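Thread time! Our student robotics club finally has a real assignment – teach the robot to tidy chairs at a long window counter. The project is called Skovura and I'm way too excited about it.

We set the start date back in September, then spent ages arguing over the route. Everybody had a favorite. Mine lost.
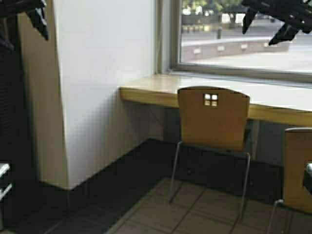
Qistina Rondonuwu replied that her club gave up on routes completely and just let people drive by hand until the logs looked decent. Tempting!!

So we did a bit of both. One person steers, one watches the log, and then we swap (the swapping is where the arguments happen). We're at 1,043 logged runs, and the goal is 2,000.
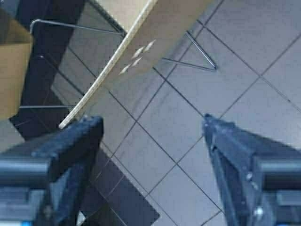
How long is one turn at the controls? 3 minutes, then you hand over, even if you were finally getting good at it.

My best streak is 43 runs without hitting the stop button. Yes, I told my mom.
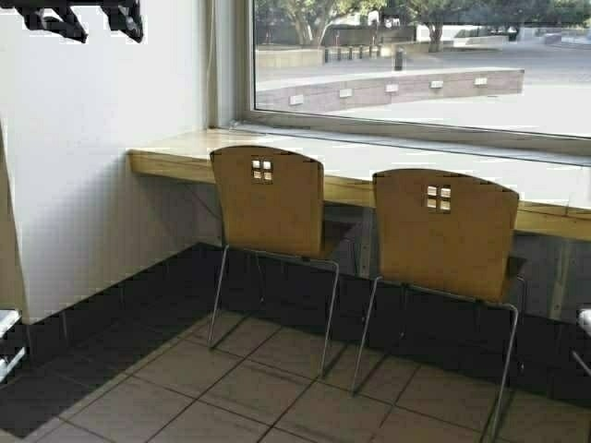 Can beginners join, or do you have to code already, asks Neveo. Beginners please! I couldn't code when I signed up and they still gave me a key to the supply closet.

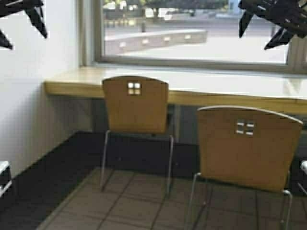
Next up for me is the write-up on finding chairs. I want to use the little four-square cutout in each backrest as the marker – it glows bright against the wood with the window behind it. Draft goes to the club first, then I'll post it here.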